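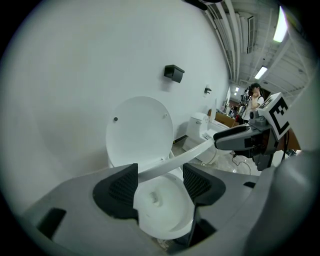 Skisari publishes revised washroom fitting and cleaning guide for small premises

5/14/26

Skisari, the washroom maintenance firm, has issued a revised guide to the care and replacement of toilet seats and lids in small offices, guest houses and clinics. The guide runs to 16 pages and replaces the edition now held at 87 client sites. Printed copies will be sent out during May.

The revision deals mainly with the seat and lid as separate parts. The earlier edition treated them as one item, to be wiped down together and replaced together. Under the new procedure the lid is raised fully against the wall before any work on the seat begins. The seat is then lifted and its underside inspected along the whole curve, including the area next to the hinges. Surface marks that remain after cleaning are recorded. Cracks, sharp edges or a hinge that moves sideways under light pressure mean the seat must be replaced.

The bowl rim is cleaned with the seat clear of it. Cleaning fluid should be applied to a cloth and not sprayed at the hinge fixings, where it can collect under the covers and leave deposits. Abrasive pads are not to be used on glazed or plastic surfaces.

A new section covers wall-mounted fittings. Paper holders with a flat top cover are to be wiped on the upper face at every visit, as dust is more noticeable on dark finishes than on white ones. Fixing screws are checked once a month. Where a holder is mounted above the level of the bowl and close to the lid, the fitter should confirm that the lid can be raised and lowered without touching it. If it cannot, the holder is to be moved before a new seat is ordered.

The guidance on floors has been shortened. Pale tiles are to be mopped from the wall outwards, with the joints at the foot of the pan cleaned by hand using a narrow brush.

"Most of the call-outs we log for seats concern the fixings," said Nadhirah Pattinasarany, technical manager at Skisari. "The seat itself is usually sound. A fitter who checks the hinges first can often tighten them and leave the existing seat in place. We have moved that check to the front of the procedure."

The hinge check was tried at 59 sites before the text was settled. Comments from cleaning staff led to two changes: the inspection sheet was reduced to a single side, and the measurements needed for ordering a replacement seat were placed next to the hinge diagram.

Skisari has printed 3,000 copies. Clients with a current maintenance agreement will receive theirs at the next scheduled visit. Further copies may be requested from the Skisari technical office, quoting the site reference shown on the agreement. The previous edition should be withdrawn from use once the new one has arrived.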